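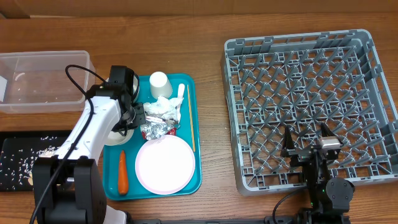 Start | Blog | Werkstatt | Unterwegs | Kontakt

Tag der offenen Tür bei Lukáč in Ovholm

16. Mai 2023, von Miłosz Borkowska

Ich war beim Tag der offenen Tür von Lukáč in Ovholm. Die Firma baut kleine Roboterarme und die Software dazu, und einmal im Jahr darf man dort durch die Halle laufen und Fragen stellen. Angemeldet hatte ich mich schon im Winter, weil es letztes Mal keine Plätze mehr gab.

Die Anfahrt war umständlich. Der Bus fährt nur bis zum Kreisverkehr, danach geht man an einem Holzlager vorbei und steht irgendwann vor einem Rolltor ohne Schild. Drinnen gab es Kaffee und einen Lageplan auf Papier. Ich habe mit der hinteren Ecke angefangen, dort stand der Abräumtisch, wegen dem ich gekommen war.

Das Projekt heißt Keltow. Die Aufgabe ist schnell erklärt: Auf einem Tablett liegt, was nach einem Essen so übrig bleibt. Zerknüllte Alufolie, ein Pappbecher, ein Essstäbchen, ein Teller. Abfall soll weg, Geschirr soll in den Abtropfkorb. Dafür sind zwei Arme da, ein weißer und ein schwarzer. Reiskörner gehören auch dazu, und die sind nach Auskunft aller Beteiligten das Schlimmste.

Betreut wurde der Tisch von Ctibor Murín, der seit zwei Jahren daran arbeitet. Er hat wenig Werbung gemacht und viel über Fehler geredet, was mir recht war. Folie ist schwierig, sagt er, weil sie jedes Mal anders aussieht und beim Zugreifen die Form ändert. Ein Teller ist dagegen fast langweilig, solange man an den Rand kommt. Dünne Sachen wie Stäbchen rutschen gern weg, wenn der Greifer ein paar Millimeter daneben ansetzt.

Für das jetzige Modell haben sie 3000 Durchläufe aufgezeichnet, alle von Hand ferngesteuert. Bei 1000 konnte der Arm nach Muríns Worten »den Becher finden und sonst nichts«. Ab 2000 wurde es brauchbar. Warum man Spielzeuggemüse dazwischenlegt, habe ich auch gefragt. Es soll etwas dabei sein, das weder Müll noch Geschirr ist, damit das System nicht einfach alles in zwei Haufen teilt.

Ich habe mir fünf Durchläufe angesehen. Drei gingen glatt. Beim vierten blieb ein Stück Papier am Greifer hängen, und der Arm hat es zweimal über der Box abgesetzt, ohne dass es abfiel. Den fünften hat Murín abgebrochen, weil sich die Arme zu nahe kamen. Das Tempo ist gemächlich – ich hätte das Tablett in einer halben Minute leer gehabt, der Roboter brauchte mehrere Minuten.

Durfte man selbst ran? Ja, nach der Mittagspause. Man steuert mit zwei kleinen Hebelarmen, deren Bewegungen der große Arm nachmacht. Ich habe den Becher beim dritten Versuch gehabt und den Teller gar nicht. Nach zehn Minuten taten mir die Schultern weh. Ein Mädchen vor mir, vielleicht zwölf, hat das viel besser gemacht und wollte den Platz nicht wieder hergeben.

Im vorderen Teil der Halle lief noch Kiten, das ist die Software, mit der die Aufzeichnungen sortiert werden. Davon habe ich nur das Ende des Vortrags mitbekommen. Die Oberfläche sah aufgeräumt aus, viel mehr kann ich dazu nicht sagen. Wer sich dafür interessiert: Im Juli soll es einen eigenen Termin geben, die Anmeldung läuft über die Firma.

Verpflegung war in Ordnung, die Suppe etwas dünn. Parkplätze gibt es wenige, also besser mit dem Bus und feste Schuhe anziehen, der Weg am Holzlager ist nicht befestigt. Meine Notizen zu den Greifern tippe ich noch ab – da waren ein paar Details zu den Fingern dabei, die ich für meinen eigenen Arm ausprobieren will.

7 Kommentare | 12 Mal geteilt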